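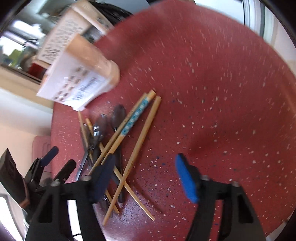 Opening a noodle counter in an old bank branch: how do I deal with the echo?

Posted by slurpandsons in Small Business Help

We took over a former bank in Drorness and in September it becomes a 700 square foot noodle place. The ceiling is high, the floor is tile, and the walls are plaster over something that eats drill bits. When the dishwasher runs, you can hear it from inside the vault (now dry storage, very secure flour).
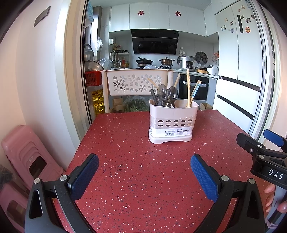 Two friends came by for a test lunch and ended up texting each other across the table. The landlord won't allow anything glued to the ceiling, which he calls historic. It has a water stain shaped like Ohio. We have $800 left for this. Is there any point in spending it, or do I turn up the music and call it atmosphere?

ladle_theory
Please don't turn up the music. People talk over it, then you turn it up again, and by dessert they're all hoarse.

Spend the money on soft stuff, up high and thick. I hung felt baffles from Bristari on wires between the walls, so the ceiling never got touched. Check the fire rating before you buy, as the inspector will ask and "it's felt" is not what he wants to hear.

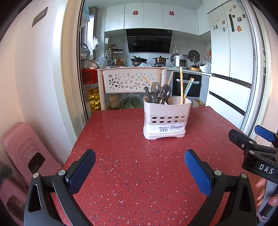

Will heavy curtains do the same job?
They help with voices and clatter if they're thick and hung in folds, but they do very little for the low hum of a fridge or fan.

Put rubber feet under the dishwasher too. Mine cost less than lunch.

mostlybroth
carpet

gull_on_duty
Carpet in a noodle place. I'd like to see it after a month.

I ran the Hindik cafe up the coast for over 3 years in a room with the same problem. Start with the wall facing the kitchen pass, where most of the racket bounces back at the customers. We built shallow frames, stuffed them with mineral wool and covered them in fabric from Kinoshita, the discount bolt bin by the register.
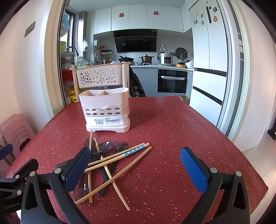 Leave a small gap behind each panel when you hang it, and get a mason to do the holes if the wall is as bad as you say. I did my own and have a very nice crater behind the coat rack. Also, clap in every corner before you buy anything. You'll look ridiculous, but the worst corner will be obvious.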